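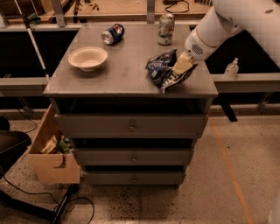
星期一。早上七点不到就醒了,窗外还在下小雨。躺着看了一会儿手机,Onora 里多了一条提醒,说我那张 Hatel 的满40减9今天晚上关店前到期。这张券是上个月换来的,一直没用,想攒着等洗衣液打折的时候一起用。洗衣液上周四开始打折了,我又忙忘了,拖到今天。所以今天必须去一趟。

起来先烧水,吃了昨天剩的半个馒头,夹了一个煎蛋。鸡蛋只剩下三个,记到单子上。

吃完把厨房柜子和浴室柜子都打开看了一遍。我现在出门买东西之前都要先看柜子,去年就是没看,连着两次买了打折的番茄罐头,到现在还没有吃完。今天看下来,缺的是:洗衣液、鸡蛋、燕麦、牙膏、洗碗海绵、食用油。米还够吃两个星期。酱油还有大半瓶。番茄罐头还有一排,不准再买。厕纸还有一提没拆,但如果有好价可以再拿一提,这个不会坏。咖啡快见底了,不过 Hatel 的咖啡这个月没有优惠,等到五月再看,中间先喝茶。

把单子写在旧信封背面,左边一栏写要买的,右边一栏写我记得的平时价格。这个习惯是跟妈妈学的,她以前用挂历纸裁成小条写,写完夹在钱包里。我试过在手机上记,走到货架前面又要解锁又要翻,手里还推着车,不方便,还是用纸。

券的细则我早上又看了一遍,抄在这里,省得下次又忘:满40减9,按折后价算,不按原价算。烟酒、礼品卡、婴儿奶粉不计入。清仓黄标商品可以计入,但是不能再叠别的券。一次购物用一张。必须用会员卡,在结账之前出示,付了钱再拿出来就不认了。最后这一条我吃过亏,前年冬天在收银台前面找券找了半天,后面的人都在等,我不好意思,就先付了钱,再去服务台问,人家说系统里补不了。

按单子算了一遍,洗衣液折后加上其他几样,加起来离40还差一点。差得不多的时候最麻烦,因为很容易为了凑单乱拿。我在信封最下面写了三样可以凑的东西:厕纸、冻豌豆、面粉。都是迟早要用的。写下来了,到店里就只许从这三样里挑。

九点多 Maarja 发消息来,问我今天去不去 Hatel。Maarja Adomaitis 住在我楼下,我们换券换了快一年了。她家有两只猫,我没有猫,所以我收到的猫粮券都给她;她不吃乳制品,酸奶和奶酪的券都给我。放券的地方是楼道里她家信箱后面的一个小夹子,谁有多的就夹在那里,上面写对方名字的头一个字母。她说她今天要上班,走不开,托我带一袋猫砂,说 Hatel 今天猫砂有黄标。我说可以,但是猫砂太重,我坐公交车,只能带一袋小的。她说小的就行。我又问她猫砂的钱能不能算进我那张券里,她说当然,她正好没有 Hatel 的券可以用。这样凑单的问题就解决了一大半,我把面粉划掉了。

说好猫砂她按标签价给我,不分那9块的折扣。她本来就说不用分,我说下次我有猫粮券先给她。这些事写清楚比较好,以前跟别人拼单闹过一次不愉快,为了一箱橙子,后来见面都有点别扭。跟 Maarja 没有过,她每次都是当天就把钱给我,零钱装在小信封里。

出门前找袋子。两个大布袋,一个保温袋,还有一个可以拉的小购物车。小购物车的轮子上个星期有点歪,我拿钳子把垫片按了按,推着走还是有点响,但是能用。雨停了,地上还是湿的。伞还是带了。

坐车到 Mistley 站。Hatel 就在车站斜对面,过马路就到。Mistley 这一片这两年关了好几家店,原来的鞋店现在是空的,橱窗里贴着招租。面包店还在,但是下午的半价取消了,改成了关门前一个小时才打折,我下班赶不上,退休的邻居们倒是方便。面包店门口的黑板上写着今天有黑麦面包,我没进去。

先说路上想的一件事。我今年一月份给自己定过一条规矩,凡是券和活动,先问如果没有这张券我会不会买,不会就算了。一月二月做得都不错,三月破了两次例,一次是那个蒸锅,一次是买二送一的蜡烛。蒸锅后来用上了,蒸过几次鱼和南瓜,还算值。蜡烛放在抽屉里一根都没点过,我也不喜欢那个味道,下次有人过生日再想办法送掉。四月到今天为止没有破例。

十点半进的店,人不多。推车要投硬币,我带了那个塑料的代币。进门右手边照例是本周特价的堆头,这次是巧克力兔子和彩蛋,节日过了没卖完的,贴了黄标,第一次降价。我看了一下,降得不多,按他们以前的做法过几天还会再降一次。我自己不太吃巧克力,主要是给小侄女留着烤饼干时切碎了放进去。兔子巧克力切碎了跟普通巧克力一样,价钱便宜得多。决定等第二次降价再来看,没了就没了。

先去洗衣液那排。打折的是大瓶装,我平时买的是中瓶。标签上有单位价格,字很小,我戴上眼镜看的:大瓶每升比中瓶便宜,但是旁边还有一种袋装补充装,没有贴特价的大牌子,每升比大瓶还便宜一点。很多人只看黄色红色的牌子,不看小字。我在那里站了好一会儿。家里旧瓶子还在,可以灌,就拿了两袋补充装。拿完以后又想,大瓶折后金额高,离40更近,补充装便宜了,反而离得更远。想了一下,还是应该拿补充装,为了凑满减去买贵的没有道理。

鸡蛋拿了一盒十个的,打开看过,没有裂。上次没打开看,回家发现有一个已经破了粘在盒子上。燕麦拿的是店家自己的牌子,纸袋装,跟有名的那种比少了一个盒子,煮出来我吃不出区别。牙膏有两支一起卖的,算下来跟单支一样价钱,没有便宜,就拿了一支。这种我见过很多次,绑在一起贴个大标签,大家就以为有优惠。洗碗海绵拿了一包。

食用油涨价了。上个月记的价格我写在信封右边,对比一下就看得很清楚。换了葵花籽油和菜籽油比,菜籽油便宜一点,瓶子也大一点,就拿了菜籽油。旁边有个老先生问我这个菜籽油炒菜有没有味道,我说没什么味道,我煎鸡蛋也用。他拿了一瓶,过一会儿又回来换成了葵花籽油。

冻豌豆今天没有优惠,但是本来就便宜,拿了一袋放进保温袋。猫砂在最里面,黄标的只剩下小袋的几袋,正好。有一袋角上破了个小口,我挑了完好的。厕纸没有好价,不拿。

黄标的冷藏柜也看了一下。有一盒鸡腿,今天到期,降到了一半。我在单子上没有写肉,站着想了想,冰箱冷冻层还有地方,晚上可以炖一半冻一半,这个算不算破例?按规矩,没有黄标我这个星期本来也要买一次肉,那就不算。拿了。还有两盒豆腐也有黄标,拿了一盒。

在走道里把车停到一边,拿铅笔在信封上加了一遍。加出来是38多一点,差不到2块。又重新加了一遍,没有错。按照早上写的,可以凑的还有厕纸,但是厕纸今天是原价,一大提,拿了就超出很多。面粉已经划掉了,现在又要请回来。面粉一袋刚好能过40。家里的面粉还有小半袋,下个星期想包一次饺子,也要用。就去拿了面粉,把信封上划掉的那一行又重新描了一遍。

排队的时候前面是一个带小孩的妈妈,小孩要糖,妈妈不给,小孩坐在地上。收银员等着,也不催。我把东西按重的在前、轻的在后摆好,猫砂放在最前面。会员卡和手机都先拿在手里,Onora 的页面打开,亮度调到最亮,上次因为屏幕太暗扫不出来。

轮到我,先出示券,收银员扫了,响了一声,屏幕上没有减。她又扫了一次,还是没有减。她说系统显示没达到金额。我看了一下屏幕上的小计,确实过了40。她说可能有商品不计入,她这里看不到是哪一件,让我先付,再去服务台问。我说上一次就是这样,付了以后就补不了了,能不能先不付。后面没有什么人,她就按了铃叫人过来。

来的是 Lachlan Tipoki,服务台的,胸牌上写着名字,我以前退一个漏水的保温杯也是他办的。他把小计一行一行地看,看到鸡腿那一行停下来,说当天到期的商品用的是另外一种标签,虽然也是黄的,但是在系统里算临期,不算清仓,临期的不计入满减。我说券的细则上只写了清仓黄标可以计入,没有写临期的不可以。我把手机给他看。他看了,说确实没写。他想了一下,说店里的规定是这样的,顾客看到的细则也是这样的,两边对不上,他可以去问一下主管。

等的时候我站在旁边,让后面的人先结。豌豆在保温袋里,倒也不急。大概等了几分钟,Lachlan 回来,说主管同意这一次手工减,但是以后临期的确实不能算,他们会跟 Onora 那边说把细则改过来。他输了一个代码,减了9块。他还给我看两种标签的区别:清仓的黄标右上角有一个字母,临期的没有字母,只有日期。我买了这么多年黄标,从来没有注意到。回来以后第一件事就是把这个记在本子第一页。

我跟他说了谢谢。也跟收银员说了谢谢,她说她也是才知道。

小票我当场核对了一遍,站在出口旁边的台子那里。这个习惯不能丢。燕麦扫的价格对,鸡蛋对,洗衣液补充装对,牙膏对。豆腐扫成了原价。又回到服务台,还是 Lachlan,他笑了一下,把豆腐的差价退给我,是硬币。我有点不好意思,他说应该的,标错了就要退。那个台子上有一盒小票回收,好多人的小票看都没看就扔在里面了。

出来的时候快十二点了。本来应该直接坐车回家,因为有冻豌豆和鸡腿,但是保温袋里我放了冰袋,撑一两个小时没有问题。Pelupessy 就在隔壁那条街上,前几天收到他们的传单,说床品换季,会员多打一次折。我的被套去年冬天洗破了一个角,缝过一次,缝的地方又开了,是真的要换,这个在单子上写了两个月了,一直在等价钱。

Pelupessy 门口台阶不好推车,我把小车提上去的,轮子又歪了一点。店里不让拖车进去,存在门口柜台旁边,店员给了我一个牌子,号码是4。

床品在楼上。传单上登的那款纯棉被套,我的尺寸已经没有了,只剩下特大号和儿童的。店员说今天早上还有。我问能不能按传单价订一套,她说传单价只限现货。旁边还有一款,看上去差不多,标价高出不少,牌子上写着原价多少、现价多少。这个原价我有点怀疑,我去年秋天来看的时候记过一次,那时候没有这么高。我的本子上有,但是本子在家里,只有信封在身上,没办法当场对。

我把被套的包装翻过来看成分,棉占一半多,其余是聚酯纤维。我要的是全棉的,混纺的睡着出汗不舒服,以前买过。价钱再低也不要了。又去看了看零头布那边,有单独的枕套,全棉的,米白色,单只卖,因为同一套的另一只不见了。我家枕头有一个,客人来了才用另一个,所以单只对我来说刚好。不过枕套没有坏,不缺。放回去了。拿起来放下,放下又拿起来,最后还是放回去了。四月的记录还要保持。

问了店员那款全棉的会不会补货,她说总仓可能还有,下星期会来一批,但不确定有没有我的尺寸。她给了我一张纸条,写了货号,让我打电话问。我把纸条夹在信封里。

领了小车,牌子还回去。在台阶下面把轮子的垫片又按了一下。

公交车等了很久。车站里有两个女学生在说一个什么团购,买四杯饮料送一杯,两个人在算叫谁一起来拼。她们算了半天,一个说那我们就要请另外两个人喝,另一个说不请,叫她们自己付钱。我年轻的时候也这样,跟同宿舍的人拼洗发水,一大瓶倒成几个小瓶,倒得满地都是。那时候没有手机,优惠都是贴在食堂门口的纸上,撕下来一条拿着去。

到家一点多。豌豆没有化,鸡腿还是凉的。先把冷冻冷藏的收好,鸡腿分成两份,一份放进冷冻层,袋子上写了日期和"鸡腿"两个字。以前不写,冻久了什么都像什么。豆腐放水里。洗衣液灌瓶,灌的时候用了漏斗,只滴了一点在外面,拿抹布擦掉,抹布正好也要洗。第二袋没有拆,放在浴室柜子最下面。面粉旧的那小半袋移到前面来,新的放后面,先吃旧的。

午饭很简单,下了一碗面,放了几片白菜,打了一个鸡蛋,用的是旧的三个里面的。

下午上传小票。Onora 除了券,还有拍小票返现,但是不是每样东西都返,要先在里面找有哪些商品,点了"加入",再拍照。我早上出门前点了燕麦和牙膏,结果燕麦返现的是那个有名牌子的,店家自己的不算,我没有看仔细。牙膏可以返。拍了三次才过,第一次说太暗,第二次说少了底边。小票太长,要分成两段拍,中间要有几行重叠。第三次把小票用书压住两头,在窗边拍的,过了。返的钱要攒到一定数目才能提出来,我现在还差一截,估计要到夏天。

我算过这个返现到底合不合算。每次上传加上找商品,要花不少时间,返的是零钱。单看一次没有意思。但是去年年底提出来的那一笔,刚好够买一双冬天的厚袜子和一包好茶叶,所以还是接着做。如果哪天改成要看广告才能返,我就不做了。同事说里面会收集大家买什么东西的数据,这个我也知道,会员卡也一样收集。我买的也就是燕麦和洗衣液。

然后记账。账本是一个横格本,每个月两页,左边记花的,右边记省的。省的这一栏我只记真正省下来的:券减的、黄标比平时价低的。跟"原价"比的不算,因为原价是商店自己写的。以前我都按小票最下面那行"您已节省"来记,记了半年,看着省了好多,存折上也没见多出来。后来改成跟自己记的平时价比,数字一下子小了很多,但是对得上。

今天右边记了几行:满减9块,鸡腿,豆腐,洗衣液补充装比中瓶的差价。猫砂不记,那是 Maarja 的。左边按实付记,猫砂单独用铅笔写,等她给了钱再擦掉。

顺便翻了去年秋天那一页,找到了 Pelupessy 那款混纺被套。我记的价格跟今天牌子上的现价一样。也就是说那时候卖这个价,没有说打折,现在还是卖这个价,上面多写了一行高的原价。幸好没买。我在旁边注了一笔。也有可能中间真的涨过价又降下来,我没有去看,不能乱说。

给 Pelupessy 打电话问全棉那款,打了两次没有人接,第三次接了,对方说要等周中总仓回复,留了我的电话。我把货号念给她听,她念回来一遍,中间错了一个数字,我又纠正了一次。

四点多去楼道看信箱后面的夹子,Maarja 给我夹了两张酸奶的券,一张是 Hatel 的,一张是另外一家的,那一家太远,坐车去一趟的车费就不止减的钱,这张我打算给办公室的人。我夹了一张猫粮的给她,是印在猫砂袋子旁边架子上撕的那种,今天顺手拿的,还有一张是杂志里剪的。剪的时候要连着边上的条码一起剪,她第一次给我的时候就剪掉了半个条码,后来我给她画过一个样子。

我顺便把自己的券夹整理了。我的券夹是个旧的相册,小本的,一页一格,按到期的月份放,不按商店放。以前按商店放,老是过期。现在每个月头翻到那一页,就知道这个月要用掉什么。四月那一页今天以后只剩两张,一张是灯泡的,一张是冲印照片的。灯泡家里不缺,冲印照片倒是可以想想,妈妈一直说想要去年夏天那几张,放在手机里她看不清。冲印那张券写的是首次用户,我是不是首次用户要查一下,好像前几年注册过。过期的拿出来三张,扔掉之前看了一眼,一张是咖啡的,有点可惜,现在家里正好没咖啡。

六点 Maarja 下班,上来拿猫砂,给了钱,还是装在小信封里,正好,不用找。我跟她讲了今天临期和清仓标签的事情,她也不知道有字母。她说她上个月有一次券没有减下来,她以为是自己算错了,就没有问。她回忆说那次也买了当天到期的东西,火腿之类的。现在过了一个月,小票也扔了,没有办法。我说以后小票至少留到月底。她说她家没地方放,我说用夹子夹在冰箱旁边。

她还说她想团一箱洗碗机用的那种块,问我要不要一起。我没有洗碗机,就没有参加。她要去问三楼的。她站在门口说了一会儿话,小的那只猫最近不肯吃便宜的粮,换回贵的就吃,所以猫粮券对她很要紧。我把手头最后一张也给她了,那张本来想留着下次换的。

晚饭炖鸡腿,放了半盒豆腐,一点姜,酱油,最后撒了一把冻豌豆。豌豆放得有点早,颜色变黄了,味道还行。剩下的装了一盒,明天带去上班,中午不用在外面买。外面现在一份盒饭的价钱我都不太想写。

洗碗用了新海绵,旧的那块剪掉一个角,留着擦水槽,剪了角就不会跟洗碗的弄混。

晚上妹妹打电话来,说她在网上抢了一个什么限时的行李箱,便宜了很多,问我要不要也抢一个,还有一刻钟。我问她原来那个坏了没有,她说没有坏,拉链有点紧。我说你拿蜡烛在拉链上蹭一蹭。说完想起来我抽屉里的那几根蜡烛,让她下次来拿两根。她说不要,还是要箱子。那就由她,她的钱。她又说用我的邀请码她可以再减一点,我也可以得一张券,我问券是什么券,她说是下次买行李箱的券。我没有要。

后来又说到小侄女下个月学校有活动,要带自己烤的饼干去卖,问我有没有模子。我有,星星的和小熊的,小熊的那个耳朵压歪了。巧克力的事我跟她说了,让她先不要买,过几天我去看第二次降价。她说她那边的店兔子早就卖完了,一只都没有。各家店不一样。

挂了电话以后给 Onora 写了一封反馈,把细则里临期和清仓没有写清楚的事情说了。我写得很短:哪家店,什么券,哪一句,店里是怎么处理的。附了小票的照片。没有抱怨店员,店员处理得很好,我把这个也写进去了,写了 Lachlan 的名字。以前在公司里收过别人的意见信,骂人的信谁也不想看第二遍,写清楚事情的信当天就能办。他们自动回复说会在几个工作日内答复。

明天要做的:带饭;中午看看冲印那个账号还在不在;另外那家的酸奶券带去给办公室。后天:等 Pelupessy 的电话,没有电话就下班前打一个。星期五晚上:去 Hatel 看兔子巧克力,顺便用酸奶的券,不带小车,带一个布袋就行,东西少就买得少。这个星期吃的除了酸奶和青菜,应该不用再买别的。

小车的轮子要换一个新的垫片,家里工具盒里没有合适的尺寸。先问问楼下修鞋的有没有,他那里什么小零件都有,上次给我找过一个伞上的螺丝,没收钱。

被子上那个开线的角又补了几针,用白线补的,补完看着还能撑到下个星期。十点半了,去把衣服晾出来,然后睡觉。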